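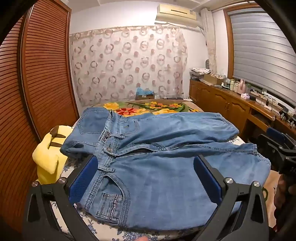
So are you ever going to tell us when they get home, or do we have to guess, a reader asked under my last post. Fair question! And the answer is no, I'm not, and I'm a little cranky about it too, so let me talk about that for a while.

If you're new, my husband is in the Army and his unit has been at Sudau since spring. That much was in the local paper, with a picture of the general shaking hands, so I'm not giving anything away. What I don't write is when they leave, how they're getting back, where they stop on the way, or how many of them are on which flight. I don't write it here, I don't put it in a story that disappears, and I don't put it in the family group chat (sorry, cousins).

I wasn't always this good. Our first deployment I had one of those countdown widgets on the sidebar of this very blog. Days, hours, minutes, little airplane and everything. It had been up for two weeks when somebody from the family readiness group called me, very sweet about it, and asked if I'd mind taking it down. I was mortified. I'd been to the briefing. I'd eaten the cookies at the briefing. It just hadn't clicked that a cute airplane on a blog read mostly by my aunts counted as telling people when soldiers were going to be on the move.

The spouses' page for our post at Sirneck has more than 1,000 members now, and I'd bet I could pick maybe a tenth of them out at the commissary. People come in through a friend of a friend, or they got out years ago and never left the page. I like that page! It's where I found our dentist. But last week somebody put up a whole itinerary, typed out, with the times, and it sat there collecting heart emojis for most of an afternoon before the admins got to it. She was excited. I get it. I still wanted to crawl through the phone.

The practical side is what makes it hard, though. My mother-in-law wants to fly out for the homecoming and the tickets she found for the family came to $1,875, nonrefundable, and she would like a date, please. I can't give her one, and even if I could the date would move. It moved last time, and the time before that. My advice to her was to buy the kind you can change, and to come in December and stay a while. She is thinking it over. Loudly.

Then there's the storage unit. We put half the living room in Stestaletti over on the highway when I downsized for the year, and they want 30 days' notice to close out an account. I asked the guy at the desk whether I could give notice "for sometime" and he said that isn't a box on the form.

Anyway, it's November 2025, the blog has no countdown on it, and I'm keeping busy. A few of us had dinner at Kaewmanee and managed to talk for 2 hours without saying a single date out loud, although there was a lot of eyebrow work over the noodles. When he's home and has slept, I'll post about it. Probably a few days after the fact, and probably with too many exclamation points.

Comments are open, but if you know something, keep it out of there. I will delete it and I won't feel bad.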